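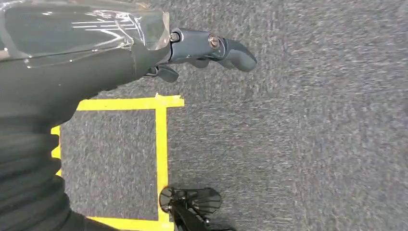 Chapter 8
Floors, Edges and Marked Places

Most books on keeping a workroom in order begin with shelves. This one has put them off for seven chapters, and the floor now gets its turn. Carpet in particular has a poor reputation among people who write about workrooms. It is said to hide dropped screws, hold dust and resist marking. The first two charges are fair enough. The third is repeated far more often than it is tested.

The usual advice is to mark out a place on the floor for each thing that has to come back to it. A strip of colored tape goes down, the cart or bin is set inside the lines, and everyone is supposed to return it there without being told. Younes Hegazy, whose handbook for the Wadia workshops is still handed to new staff, calls the taped rectangle "the cheapest piece of furniture in the building." It is a good phrase. Whether it describes anything real is a different matter, and Hegazy gives no figures.

Ruby-Lee Fairweather did try to get some. At the Vikby training rooms she taped 19 rectangles on low-pile carpet and looked in on them every evening for 12 weeks, starting in September. By the end, 13 still had the right thing standing in them. Supporters of floor marking quote that number with pleasure. They tend to leave out her second table, in which a room with no tape at all did nearly as well. The people in that room had worked together for years and knew where things went.

So what does the tape do? It may remind people. It may only show a visitor that somebody once cared. It certainly shows when a place has been left empty, and this chapter will argue that an empty outline is more useful than a full one, at least to the person who has to go looking for the missing cart.

We will also need to be careful about color. Yellow is recommended nearly everywhere, usually with a remark about visibility. On a speckled gray carpet the case for it is easy to make. On tan or gold it is much weaker, and the McAlister guide recommends it there too.

Before reading on, choose one room you use every day and write down where each movable thing in it belongs. Ask a second person to do the same without seeing your list. Keep both lists for Section 8.2, where we compare them.

8.1 What counts as a place

A place, for our purposes, is a piece of floor that two people would point to if asked separately.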